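Mestum Woodlot Plots - Field Season Safety and Site Checklist, with Comments
Filled in by Ada Costa, with additions from Mawuli Ackah

We went through the whole list on Wednesday, starting a little after 7 in the morning, and I have written more than the form really has room for. Please bear with me. I would like the next crew to have the long version.

1. Access track and gate
OK. The lower gate swings freely again and the chain is back on its hook. The track is soft past the second culvert, so please park at the top and walk in, even if you have a lot to carry.

2. Plot stakes and flagging
OK with comment. All 253 plots were visited. The flagging on the ones along the Doucet side has faded to nearly nothing, and I walked right past two of them before Mawuli called me back. Fresh tape is on order. Until it comes, go by the map and not by your eye.

3. Overhead hazards (dead limbs, leaning trees)
Needs action. Two big ash limbs are hung up over the path in the cleared block. Remo Benedetti has been asked to bring them down. Nobody works in the seedling rows under them before he signs the sheet, please - I know the counts are due, and they can wait.

4. Pitfall traps
OK. Lids on, rims flush with the soil, nothing a person could turn an ankle in. We pulled 61 traps from the cleared block and left the ones in the uncut forest where they were. The empty holes have been filled and tamped down.

5. Ticks and stinging insects
OK with comment. Long socks, everyone, and do the check before you get in the truck. There is a wasp nest in the old stump beside the Pombridge marker. It is a good healthy one and we would like to keep it, so the path now bends well around it.

6. Preserving alcohol
Needs action. The storage cabinet closes but does not latch unless you lift the door a bit. Ivar Nygård has the part. Labels are all readable, and the log matches the shelf.

7. First aid and radios
OK. Both kits restocked. Radio two crackles badly at the far end of the ridge, as it did last February, but the message gets through if you say it twice and slowly.

8. Water and shade
OK. The 200-foot walk from the tarp to the water jugs is a nuisance in the heat, and I would love to see the jugs moved closer. Mawuli agrees, having carried most of them!

9. Sorting room tables
OK. Surfaces and edges looked over, no splinters or lifting corners that we could find. Please wipe down at the end of each session and leave the species keys on the shelf, where Raffaele Farina can lay hands on them. 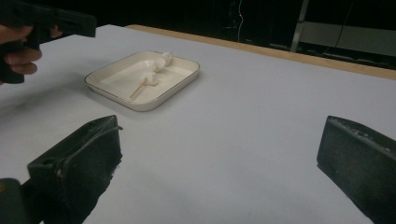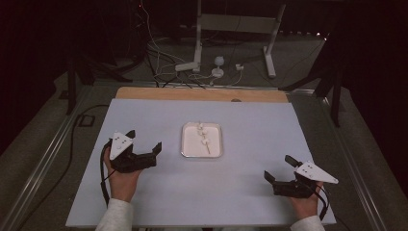

Item 9: pale tabletop with wood along the far side, both views.

Still open: items 3 and 6. Initial the sheet by the door once they are done.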